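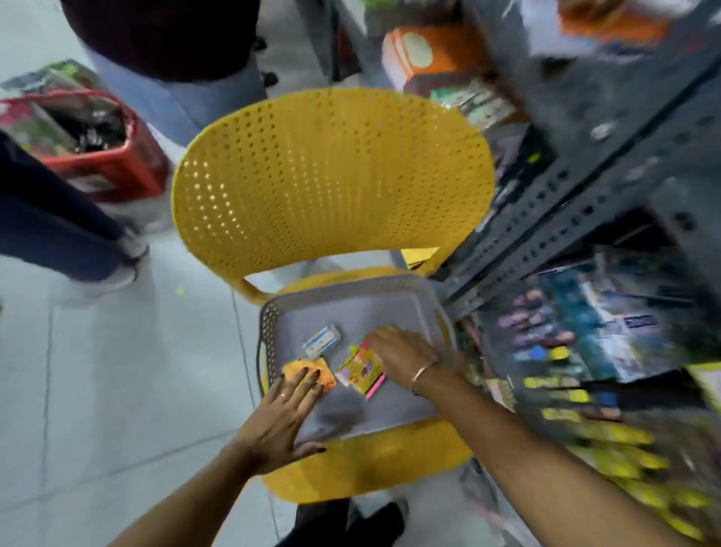 作者:Esteban

购物篮(手提式)

购物篮,我们这边也叫提篮,是顾客在店里临时装东西用的小容器,多为长方形,带提手,结账后留在店里。这个词条我写得比较随意,因为我自己在 Wunura 的一家小超市理过两年货,每天跟篮子打交道的时间比跟人还多,有些地方难免带着个人口味(欢迎来改!)。

构造

现在最常见的是塑料篮,侧壁开着一排排长孔或小孔。开孔可以省料,篮子也轻,饼干渣和灰尘抖一抖就掉出去了。提手有单根的,也有两根对折的,我偏爱两根的,装了瓶装水以后不容易歪。颜色各店不同,灰的、红的、蓝的都见过,灰色耐脏,浅灰里面看小包装也清楚,像带蓝边的白色小盒、橙色的小袋子,放进去一眼就能找到。

篮子口大底小,空着的时候可以一个套一个摞起来。我们店门口那一摞,高了老人家弯腰倒是省事,可抽的时候经常两个粘在一起,得抖半天。

放在哪儿

窄过道里用篮子比推车方便得多,这一点逛过小店的人都懂。麻烦的是腾不出手:要比较两包东西的时候,篮子挂在胳膊上晃来晃去,放地上又挡别人的路。所以很多人会顺手找个台面搁一下,椅子就很合适,高度刚好,低头翻东西不费腰。塑料椅尤其好用,带小圆孔的靠背轻巧,挪来挪去不费劲,座面脏了拿布一擦就行。Tostport 老街上的杂货铺几乎家家过道里有一把,本来是给等人的顾客坐的,结果坐的人少,搁篮子的多。

过道边上的货架一般是冲孔钢架,立柱上全是孔,层板想调高调低都可以。篮子最好别往层板边上硬塞,我就干过,一转身带下来半排零食……

摆放习惯

小件商品在篮子里喜欢乱滑。我的办法是软包装平放,硬盒子靠边,结账前用手把它们拨平,看看有没有重复拿的。有人觉得多余,我觉得很解压。袋装的东西别压在罐头下面,这个我在五月的一次大采购里吃过亏,回家一看薯片成了粉。

清洗与盘点

篮子的提手最容易脏,孔眼里会积灰。我们那时候用温水加一点洗洁精,软毛刷顺着孔刷,倒扣晾干。晒太阳别太久,塑料会变脆。

丢失也是常事。我们店最初进了400个,后来一数,少了大约100个,有几个是在 Pliltulico 的菜园里看见的,里面种着葱,长得还挺好。

另见:购物车、购物袋、冲孔货架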